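Play Session Assistant (part-time), Hikstead

Hikstead is looking for a part-time assistant to run block play and table activities for children aged three to six. The post is 30 hours a week in term time, with a short block of extra hours in August. It is based at our Luritz Road rooms and reports to Marleny Espinoza, who manages the play programme.

Start date: November 2020, or as soon as references are in.
Contract: one year in the first instance, with a review after six months.
Reference for applications: 3219

About us

Hikstead has two rooms and a small yard. Families book by the half-term and most children come twice a week. The larger room is used for climbing, dressing up and wet play. The smaller one is the table room, and this is where the person we appoint will spend most of their time.

Sessions in the table room are for up to eight children and last fifty minutes. We work mainly with plain blocks, pegboards, threading and simple puzzles. We don't use screens in sessions. The programme we follow is called Tak. It was written here over several years and sets out a small number of building tasks, each of which can be made easier or harder depending on the child. You do not need to know it already. You will be given the Tak folder in your first week and will sit in on sessions until you are comfortable leading one.

What the job involves

- Setting up the table room before each session and clearing it afterwards
- Leading one activity per session and supporting a colleague with the others
- Washing and drying blocks at the end of the day and checking them for chips and splinters
- Sorting sets back into their tubs so that each tub is complete for the next group
- Writing a short note on each child once a fortnight, using our own form
- Talking to parents and carers at drop-off and pick-up
- Helping with the yearly stock check, when all 588 pieces in the main block collection are laid out and ticked off
- Taking a turn at the ordinary jobs: bins, hand towels, wiping down, answering the door

The block sets came from a supplier called Iltix and replacements are ordered twice a year. If something is missing or damaged it goes in the stock book the same day, please, so that we can add it to the next order. 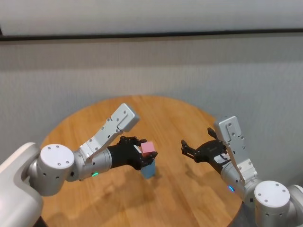

Stacking is the first Tak task and the one you will lead most often. It uses very few pieces, and they go on a clear table with the rest of the set left in the tub. A tall block is stood on its end and something smaller goes on top, like the pink cube held just over the upright light-blue block on the round table. Children who find this easy can move on to a third piece or try it with the other hand. Children who find it hard can start with the tall block lying flat. The assistant's part is to sit at the child's level, keep the table clear of anything not being used, and leave enough time. Please don't finish the tower for them. If it falls, the child decides whether to build it again or choose something else.

What we are looking for

You must have:

- At least one year's experience with children under seven, paid or unpaid. Looking after your own children or younger relatives counts if you can tell us about it properly.
- Clear spoken English and the ability to write a short, legible note
- A calm manner when several things are going on at once
- Good timekeeping - our first session starts at 9.15 and the room has to be ready by nine

It would help if you have:

- A childcare or early years qualification at any level
- A current paediatric first aid certificate (we will pay for the course if you haven't)
- Some experience with children who have delayed speech or difficulty with hand control
- A second language

The work involves a fair amount of kneeling, sitting on low chairs and carrying tubs from the cupboard. The heavier tubs are moved on a trolley. If any of this would be a problem, tell us and we will talk about what can be changed. The table room is on the ground floor and has level access from the street.

Hours and pay

The hours are 8.45 to 3.15 with a half-hour unpaid break, five days a week. Pay is at our Grade 2 rate, which is on the application form together with the details of holiday and pension. You will be paid for training days and for the fortnightly staff meeting. There is a probation period of three months.

An enhanced background check is needed for this post and we cover the cost. We also ask for two references, one of them from somebody who has seen you with children.

How to apply

Ask at the office for an application form or collect one from the rack inside the front door. Fill in all the sections, including the one on gaps in employment. Please do not send a CV in place of the form, as we can't consider it.

On a separate sheet, write no more than 100 words on a time you helped a child with something they found difficult. We are interested in what you did and what you might do differently now. Spelling is not marked.

Put the reference number on both sheets and hand them in at the office, or post them to Marleny Espinoza at Hikstead. If you would like to see the rooms before applying, ring the office between ten and two and we will arrange a time when no session is running.

Interviews last forty minutes. The second half is spent in the table room, where you will be given one tub of blocks and asked to show how you would introduce a task to a four-year-old. A member of staff plays the child. There is nothing to prepare for this part.

We reply to every applicant by letter, whether or not you are called for interview.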